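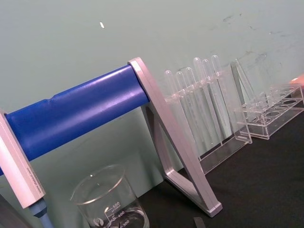
Every September my inbox fills with people who want to help me get organized. They have a method, and the method has a name, and the name is usually on the cover of a notebook that costs more than my lunch. This year it was Jiter, an app that Kanako Tamura at work had been using since spring and kept telling me to try. It takes your tasks, guesses how long each one will take, and lays them end to end across your day like train cars. I used it for six weeks. I want to say why I stopped, and why I doubt the whole family of things it belongs to.

The pitch is always that you are losing time. Jiter's welcome screen told me I could win back two hours a day, and asked me to tap a button to agree that I would like that. Of course I would like that. But where were those hours supposed to be hiding? I went looking. I spend time making coffee, staring at the mail, walking to the far printer because the near one jams, and talking to Kohei Sasaki about his tomatoes. If you took all of that away I would have a longer workday and no news about the tomatoes.

I'm told that's the wrong way to look at it. The right way, according to the people who sell these things, is that the saved hours are yours to spend on what matters. I have never seen this happen. When I finish my work early, more work shows up. It comes from the same place the first work came from, and it's often the same work, sent back with comments. An office is not a bathtub that you drain and then step out of. Anyone who has answered email quickly knows that the main result is more email, from people who have learned that you answer quickly.

There is also the matter of the guesses. Jiter thought that writing a reply to a customer complaint would take me 15 minutes. Some do. One took most of a Wednesday, on account of an invoice for a Grullarby order that had been entered under the wrong name and then corrected under a different wrong name. By ten in the morning my whole train had gone red. The app offered to "rebalance" my day, so I let it, and it moved lunch to four o'clock. Then it sent me a message congratulating me on staying flexible.

I don't think this is a bug that the next version will fix. The trouble with planning work by the minute is that the part of a job you can predict is the part that was never going to give you any trouble. Nobody needs software to remember to open the mail. It's the odd invoice that eats the day, and the odd invoice is invisible until you are standing in it.

Tamura disagrees with me, and she deserves a fair hearing because she gets more done than I do. She says the app makes her feel calm. She likes seeing the day laid out, and she doesn't mind when it's wrong. I believe her. But she was also like this before Jiter, when she kept a list on the back of an envelope, and I suspect she'd be like this with a stick and some wet sand. The people who stand up and swear by a system are very often the people who would have done fine without one. The rest of us buy it, use it through the first bad week, and put it in a drawer with the last one. We don't write reviews. We're too embarrassed.

My own drawer has three planners in it. One of them, from a company called Tanabe, has a page in the front where you are meant to write down your values before you can begin on Monday. I wrote "be on time" and then could not think of any others that would fit on the lines. I did the first four days. The rest of it is blank, and it's lovely paper, and I use it for grocery lists now, which I'll admit has worked out well.

What bothers me most is who ends up with the blame. If a job has too much in it for one person, that's a problem with the job. Somebody could hire help, or drop a report that no one reads, or stop holding the meeting about the other meeting. Those things cost money or hurt feelings. It's much cheaper to buy everyone an app and let them feel, each on their own, that they are bad at using it. When my brother-in-law's warehouse in Ekomcombe lost two of its clerks, the ones who stayed got a half-day class on setting priorities. There was a sandwich platter. They did not get two clerks.

I'm not against lists. I make one most mornings, on whatever is lying there, and I cross things off and sometimes add a thing I've already done so I can cross that off too. A list doesn't claim to know how long anything takes. It doesn't send me a chart on Friday. When it's wrong I throw it out – and it has never once moved my lunch.

When I canceled, Jiter asked me to pick a reason from a menu. "I don't have time" was the first choice. I picked "Other," and it gave me a box to explain, and I typed for a while before I noticed that the kettle had boiled and gone off and that I'd told Sasaki I would come down and look at his photos of the blight.

Recent columns
The meeting that should have stayed a meeting
Why I still pay some bills by check
Against the open kitchen
Do you really need a better pillow?
Letters: readers on leaf blowers
3476 unread and doing fine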